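Visit report: Zonham demonstration day, Jekwood

Four of us drove out to Jekwood on Thursday to look at the hand-held gripper kit from Zonham. We have been quoted on a starter package and wanted to try it before the March order round. The visit ran from 10 in the morning until lunch.

The kit is sold in pairs, one gripper for each hand, with a camera on each. You do the task yourself and the recordings go off for training. Zonham hires the same kit by the week, and the Iglesias plant has it on those terms.

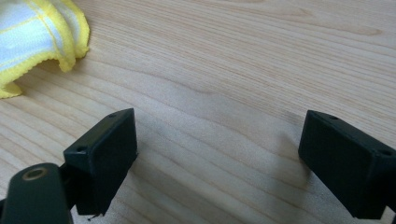 Pricing comes in two levels. The base package covers one pair, a charger and 20 hours of processing. The larger one adds a second pair and on-site setup. Spare finger sets are $268, and we asked for that to be itemized on the quote. Freight to our Trudwood site is extra.

Each of us had a turn at cloth handling, which is the work we care most about. The grip took some 10 minutes to get used to. Closing the fingers on thin fabric was easier than I expected, but working both hands together was slower – I kept watching one and forgetting the other. My wrists were tired by the end.
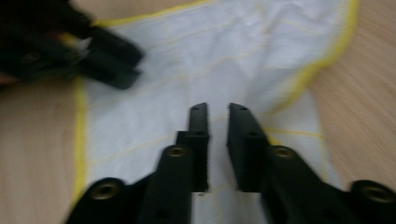
Cloth handling with the Zonham grippers, Jekwood.

The manual runs to 27 pages and is clear on calibration, less so on cleaning and finger replacement. Support is by email only on the base package.

My recommendation is a one-week hire at Trudwood before we commit to buying. Still to come from Zonham: hire rates, lead time on spares and a sample of processed data.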